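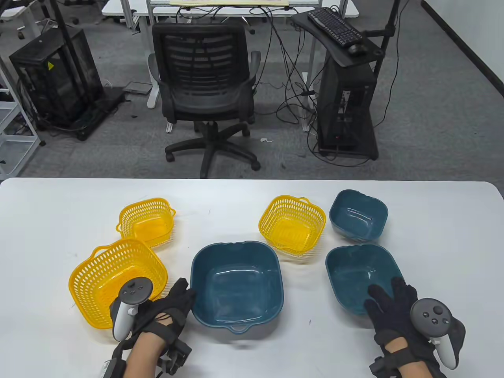 Yellow baskets and dark teal bowls on a white table.

Salting cucumbers is the part of pickling most people rush, and I do understand, but please give it the whole evening. Slice them as thick as a pound coin, toss with salt and leave them to drain over a bowl until bedtime.

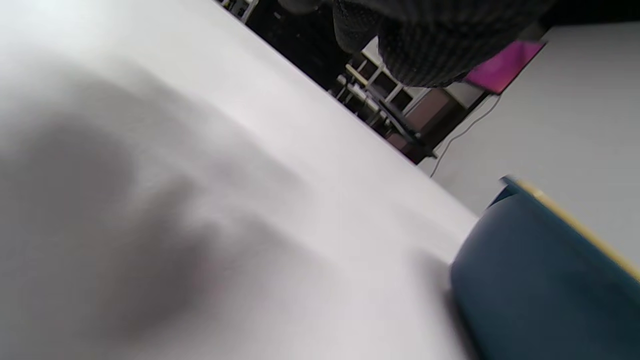
Rinse them well - twice if you've been generous with the salt - and pat dry in an old tea towel. Warm the vinegar, sugar and mustard seed gently until the sugar has gone, then let it cool a little while you pack the jars.
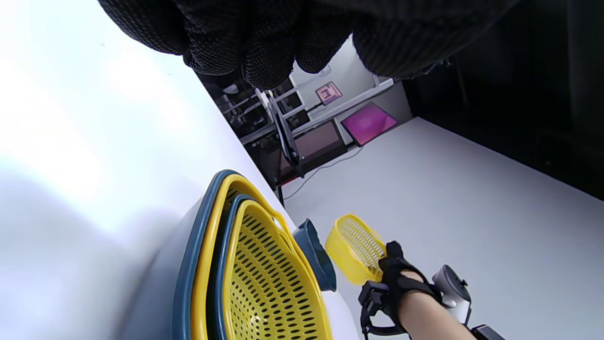

Page 71

Wiesława Jakubowski, who taught me this one September in Drullulbridge, always tucked a bay leaf down the side, and I still do. Lids on, somewhere dark, and try to wait a fortnight before opening the first.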